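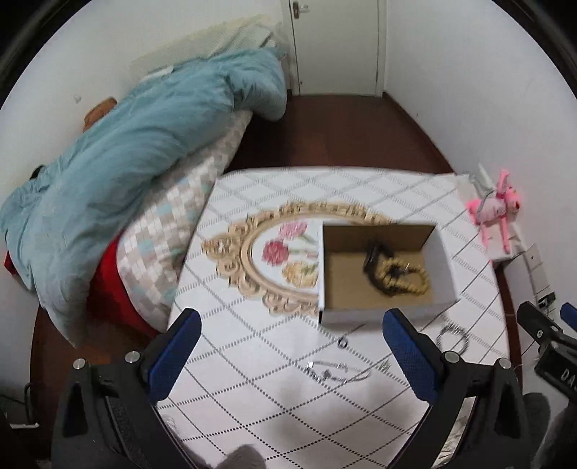
Bracelets, Boxes and Bits: Your Questions

Hi, I'm Mamta! I sort, mend and sell secondhand bracelets and other small jewelry out of my bedroom (it's a narrow room and I have made my peace with that), and I get a lot of the same emails. So I've put my answers in one place. If yours isn't covered, write to me anyway, I like getting mail.

Last updated 7/1/19

How do you store your bracelets?

In shallow cardboard boxes, mostly. I know, I know, there are gorgeous velvet trays out there and I've owned a few! But a plain open box lets me see what I've got, it weighs nothing, and when it gets grubby I recycle it and grab another one. I like them white on the outside because they look tidy on a shelf, and I couldn't care less that the inside is brown.

Do you have to keep different kinds apart?

Some of them, yes. Chains are the troublemakers. A fine chain will wrap itself around anything it meets, so chains get laid out flat or go in their own little paper envelope. Beaded bracelets and plain bands can share a box for a while without much drama. Metal pieces with corners shouldn't ride around on top of soft beads, and I wouldn't leave anything with a watch face loose under a pile of other stuff.

Rings never go in the big box with me. They slide under the flaps and then I spend an evening convinced I've lost one. I use a lidded tin that used to hold cough drops.

Why sort on a tablecloth?

Because beads roll! On a bare table a dropped bead is on the floor and under the bed before I've finished saying a bad word. Cloth slows it down. I go for white or mostly white since dark pieces pop right out against it, though I'll admit I have a weakness for a printed one with flowers in the middle. My friend Azucena Manríquez says a busy print hides small things, and she's right about very tiny pale beads, so for those I put down a plain dish towel first.

One more thing about cloths: shake them outside, over a sheet, not over the trash can. I lost a perfectly good clasp that way in February and I'm still annoyed.

My chain bracelet is in a knot. Help?

Lay it on something flat and put the pulling urge away. Find the clasp, open it, and work from the middle of the knot with two sewing pins, wiggling them apart a little at a time. If it has charms, hold those out to the side so they don't keep diving back through the loops. A bad one can take me a whole TV episode. If it still won't give, walk off and try tomorrow. I've snapped exactly the ones I was in a hurry about.

Can you restring my beaded bracelet?

Usually, yes! Standard round beads on stretch cord are my favorite job. Please send every bead you have, even the chipped ones, and tell me if the order matters to you. Send your wrist measurement too (snug, with a strip of paper, then lay it against a ruler). I don't restring pearls with knots between them, and I don't touch anything that's been in your family for generations. Hae-won Yeom does that sort of work and has much steadier hands than I do, so I pass those along.

Restringing on stretch cord is 5 dollars if you supply the beads. Return postage is extra.

How should I clean them?

Depends what they're made of, and if you don't know, go gentle. A soft dry cloth is where I start with everything. Metal chains can have a quick dip in lukewarm water with a drop of dish soap, then a rinse, then lots of patting dry. Wooden beads and anything on elastic should stay out of the water. Leather bands get a barely damp cloth and then air. I don't use toothpaste on jewelry, whatever your aunt told you. It scratches.

I keep my jewelry in a big tangled heap. Where do I even start?

Tip it all out on a cloth, put an empty box in the middle, and only put in the box what you've worn in the last year. Leave everything else lying on the cloth. That's the first round and you can stop there and have lunch!

Second round, look at what's left out. Broken but loved goes in an envelope with a note on it saying what's wrong. Not broken and not loved goes in the give-away bag. Anything you can't decide about can sit in a bag with the month written on it. Don't try things on during round one. I always do and that's how it gets to be dark outside.

Do you buy collections?

I do, as long as they fit on my table. The biggest lot I've ever taken on was 2,000 pieces from Sang-wook Um, who was closing his stall, and I was still finding single earrings in my slippers months later. These days I stop at 200 pieces per lot. Email me a short list and a price you'd be happy with. I'm not interested in fine gold or diamonds, I can't value them properly and I'd feel awful getting it wrong.

Where can I buy your stuff?

Through my little shop page on Covari, or in person if you're nearby and you message first. I add new pieces whenever I've finished a box, so there's no set schedule. Covari sends out an alert if you follow the shop.

What about returns?

You have 2 weeks from the day it arrives. Send it back unworn, in something padded, and please tape the clasp shut with a bit of paper tape so it doesn't tangle on the way. I'll refund you once it's here and I've looked it over. Earrings can't come back, sorry.

Do you take custom orders?

Not until I've caught up on repairs. There's a waiting list, and you can get on it by emailing me with "list" in the subject line.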